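Bag week, still going

11 October 2018

Quick one because I have to reset the rig before dinner. We're at 452 demos for the bag task on Walto. Goal was more by now, but I threw out a whole batch on Tuesday — my fault, had the gripper logging at the wrong rate and didnt notice till the end. Checked the rest. Fine.

So the task. Paper bag, taped open so it stops wandering, stuff inside, reach in, pull out one thing, set it down, put it back, shuffle. Repeat until your shoulder hurts. Paper is awful for the old Lennox policy, which only ever trained on bins with hard straight walls. Creases everywhere, and every crease looks like an object to it. 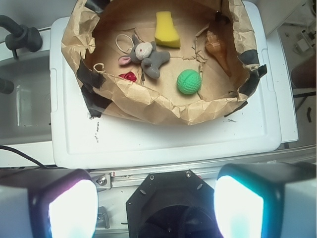
Current set: bunny, rose, sponge, green ball, shell. Tape is ugly, tape stays.

The shell is the hard one. Long, knobby at one end, and if you come at it across the wrong part it spins out. The ball I thought would be worse. Rose is small and likes to hide up against the near side, so I've been starting more episodes with it there on purpose. Need the ugly starts. A model that has only seen easy pickups will only do easy pickups.

Bunny has a ring on its head, and the temptation is to hook the ring every time. Don't want that. My rule is fingers on the plush, both sides, and slow. I keep forgetting slow. Went back through wrist video last night and a lot of my lifts are way too quick, just smear for several frames, and the smear is right where the grasp gets decided. 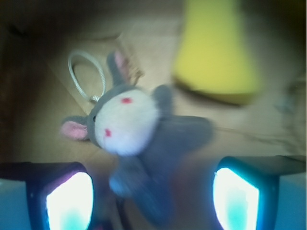 Plan is to tag the fast ones and train 2 versions, with and without, instead of arguing about it on the Plillus channel for another week. My bet is keeping them helps a little. No evidence, just a bet. The July run on Vandar had plenty of blurry stuff in it and came out ok.

Left to do: 200 more with this set, then swap the objects. Also 19 episodes where I bumped the bag on the way in, still deciding. Probably keep, labeled. And fix the stupid file naming, I've got two folders called final.

Ok, rig. More this weekend if teh drive doesn't fill up first.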